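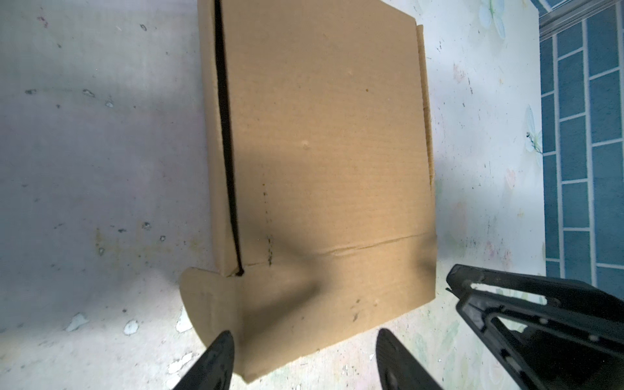 About Akpan Removals

Akpan Removals is a family-run house and office moving firm based on the Forov Road trading estate. Femi Dauda and Kelechi Akinola started it with one second-hand van and a lock-up. We now run a storage building next to the office and take on moves anywhere in the country.

Most of our work is ordinary house moves, from one-bedroom flats upwards. We also move small offices, school departments and the odd church hall. Last year we completed 274 moves, and a good number of those customers had used us before.

Who we are

Femi looks after bookings and does the home visits for quotes. Kelechi runs the crews and plans the routes. Danjuma Olaniyan has charge of storage, and Fatima Amadi handles accounts and insurance. If you ring the office in the morning you will most likely speak to Fatima.

All our crew members are on the payroll. We do not use day labour, and new starters work alongside an experienced crew until Kelechi is happy with them.

Packing

You can pack for yourself or ask us to do it. We sell new double-walled boxes, tape and paper from the office, and used boxes at half price while we have them. Clean boxes can be returned after your move, and those past reuse go for recycling. Please keep books to the smaller size.

Storage

The store has 28 rooms, let by the week. The shortest let is two weeks. Customers can visit during office hours but should ring Danjuma the day before so that the room can be reached. We cannot store food, plants, gas bottles or paint.

Quotes and payment

Quotes are free and hold for 60 days. We ask for a deposit when you book and the balance on the day before the move. Parking permits for the van are charged at cost.

The office is at Unit 211 and is closed on bank holidays.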